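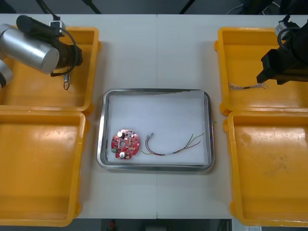

Rajeshwari Devadiga asked under my last post whether the Jilport ferry is worth it now that the fare has gone up. Short answer: yes, if you live on the Bratu side.

---

The bridge route is 1436 feet longer than it used to be, thanks to the detour by the grain dock. On a bike you barely notice. In a car at 8 a.m. you sit through the same light three times.

---

A monthly ferry pass is 142. Parking downtown costs me more than that, and I only drove in three days a week.

---

The morning boat holds 900 people and I have never seen it full. The 5:40 p.m. is another matter. Get there early or plan on standing outside.

---

Ward Hermans says the Demencombe stop is closing in July. I checked the notice at the terminal. It closes for dock repairs and opens again in September. The shuttle bus covers it until then and takes the same pass.

---

Bikes: lower deck, left side, bring your own strap. The ones they hand out don't hold on a windy day. I lost a fender that way.

---

Coffee on board is bad. The stand by the Bratu gate opens at 6 and takes cards.

---

Someone else asked about the late boat. Last one leaves Jilport at 11:30 p.m. Miss it and you're on the night bus, which takes almost an hour and skips Demencombe.

---

I'll post the summer timetable when they put it up. The one on the website is still the winter one.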